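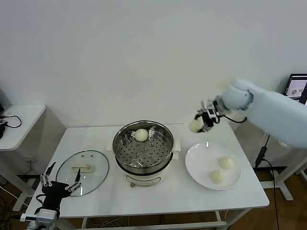

Re: [teleop-list] Bun task - which way round do we record it?

From: Agnes Moncrieff
To: teleop-list
Date: 25 July 2026

Rhydian Probert wrote:

> We've got 54 episodes of the steamer task from the Pavthorpe bench and
> I'd like to know what people want before we do more. Kauko has been
> driving the right arm only and leaving the left parked. Ross says the
> left should do the lid every time, so the policy learns the whole job.
> Also, do we care which bun goes first? At the moment it's whatever the
> operator feels like.
>
> Rhydian

Hi Rhydian,

I went through all 54 last night. My answers, in the order you asked.

Lid: I'm with Ross, but not yet. Start with the lid already off and flat on the table to the left of the cooker, glass lid, handle up. Get the bun transfer solid and then record the lid as its own task with the left arm. When we tried the whole job in one go at Gwynne, a bad lid grasp spoiled the episode before anyone had touched a bun, and we threw out 33 of them.

Left arm: parked is fine, but park it in the same place. In some of yours the fingers are up beside the lid and in others they're well out of view. The policy will pick up on that whether we want it to or not. I'd keep it beside the lid with the fingers open, so it's ready for when we add that part.

Order: please pick one. I'd take the nearest bun first and finish with the one at the back of the tray. The last one is the awkward one. You have to come in over the rim of the pot and most of the operators slow right down there. That's all right - slow is better than a knock against the steel - but don't stop dead in mid-air while you think about it. Long pauses get learned too. If you need to think, do it before you close the gripper.

Grip: Kauko's are the best of the lot. He closes until the bun just holds and then lifts straight up before moving across to the plate. Alasdair squeezes harder and you can see the dents afterward. Could Kauko write down his trigger settings?

Plate: to the right of the cooker, and leave room for the last bun. A few episodes end with one bun stacked on another, and I've marked those as failures. There are 9.

One thing for whoever sets up next: let the buns go cold and keep the cooker switched off while recording. Fogged lenses cost us most of an afternoon in the Flullero trials.

If you can redo the set to those rules I'll start a training run as soon as the files are up. The old episodes can stay in the archive folder, but please don't mix them in.

Agnes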